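Shared Pantry Shelving: Revised Arrangements for Residents

Residents of Ellangate are advised that the shared pantry shelving on the ground floor has been reorganized. The new arrangements took effect in July and apply to all 16 households with access to the kitchen. They replace the guidance printed in the previous edition of this newsletter.

Dry goods must be kept in closed containers. Opened paper bags of flour, sugar, rice, or oats may not be left on the shelves overnight. Containers may be of any make, provided that the lid closes fully and the owner's apartment number is written on the base or the side. Glass jars are permitted on the lower shelves only.

The sections between the dividers are allotted by floor, and the order is posted inside the pantry door. Items should stay within their own section. Where space is short, residents are asked to use upright containers and to avoid stacking more than 2 high.

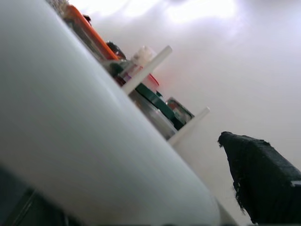 Luana Marinho has written to ask whether lid colors might be assigned to each floor, so that a container put back in the wrong section could be returned without lifting it out to read the number. She notes that the shelves at Jullville have been run on this basis for a year and that few items go astray there. The suggestion will be considered at the next house meeting. Until then, residents need not purchase new lids, and existing containers of any color remain acceptable.

Spices and other small jars should be placed at the front of each section. Oils and vinegars are to be stored in the cupboard beside the stove, where a washable tray has been fitted.

The shelves will be wiped down on the first morning of each month, beginning at 9 a.m. Unmarked containers found at that time will be moved to the crate under the window and held for 13 days, after which the contents will be discarded and the containers washed for general use.

Requests for additional space should be addressed in writing to Troels Blöndal at the house office. Spare labels and a marking pen are available from the same office during regular hours.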